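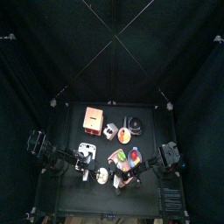
**Jostgate Toy Library - Repairs & Kitting Group**

**Thread: Play kitchen set, storage and layout on the square table**

---

**petari_bench** wrote:

Opening this for the play kitchen set before it goes back on the loan list in July. Items under discussion: the wooden box with the tan top, the white toy appliance with the dark panel, the small white cube, the frying pan, the white dish with the orange and yellow food, and the black pot.

Two questions.

1. Does the set get one crate or two?
2. Do we keep the dish stored inside the pan?

My proposal is one crate, wooden box at the bottom, dish in the pan. The crates we have left are the 414 mm ones from Grerkach.

---

**hexkey_11** wrote:

One crate is fine by volume. I disagree on the dish. Food pieces migrate. On the last set I checked in, the dish came back in the pan and the food was under everything else. Bag the food, put the bag in the pot.

---

**petari_bench** wrote:

The pot is round and the bag will sit proud of the rim. Then the lid of the crate bows.

---

**hexkey_11** wrote:

Use a smaller bag.

---

**slowglue** wrote:

The pan handle is the limiting dimension, whatever you do with the food. It has to go corner to corner. On the table it's fine with the handle pointing to the back, but in the crate that orientation wastes one whole side. Lay the pan on the diagonal and drop the white cube in the triangle that's left over.

Also, please don't put anything heavy on the white appliance. The dark panel on top is the part that gets scratched, and I have no spare for it. Pack it upright with a cloth over it.

---

**hexkey_11** wrote:

Agreed on the diagonal. I'd still put the appliance in its own crate.

---

**bermudez_loans** wrote:

Loans desk view: two crates means two tags, and families return one of them. Bermúdez branch tried split sets for a year and went back. Please keep it to a single crate if it physically closes.

Total weight limit for a single crate is still 11 lb.

---

**petari_bench** wrote:

Weight isn't an issue. I had the lot on the scale on Monday, crate included, well under.

---

**tabletop_tess** wrote:

Separate point about the layout sheet. I'd keep the wooden box at the back left and the appliance in front of it, pan and pot to the right. Tall things at the back, so a child sitting at the front edge can reach the rest. The cube can go anywhere.

Black tabletop is good for checking in, by the way. The white pieces show up at once. The black pot does not - it should have a line of its own on the checklist, in bold.

---

**slowglue** wrote:

Disagree about the appliance in front of the box. It blocks the box for anyone small. Swap the appliance with the cube.

---

**tabletop_tess** wrote:

Then you have the two biggest pieces side by side and the pan pushed off to the edge. I tried it. The handle ends up in somebody's sleeve.

---

**slowglue** wrote:

Turn the handle in, then. I won't hold up the sheet over it, but put me down as preferring the swap.

---

**petari_bench** wrote:

Going with the following unless there are objections:

- One crate, 414 mm
- Wooden box first, tan top up
- Pan on the diagonal, cube beside it
- Food in a small bag, bag inside the pot
- Appliance upright, cloth over the panel
- Layout sheet as Tess has it, with slowglue's version on the reverse

Set number will be 800. I'll print the tag with the checklist.

---

**hexkey_11** wrote:

No objection. Where does the dish go?

---

**petari_bench** wrote:

In the pan, empty. Adding it to the list now.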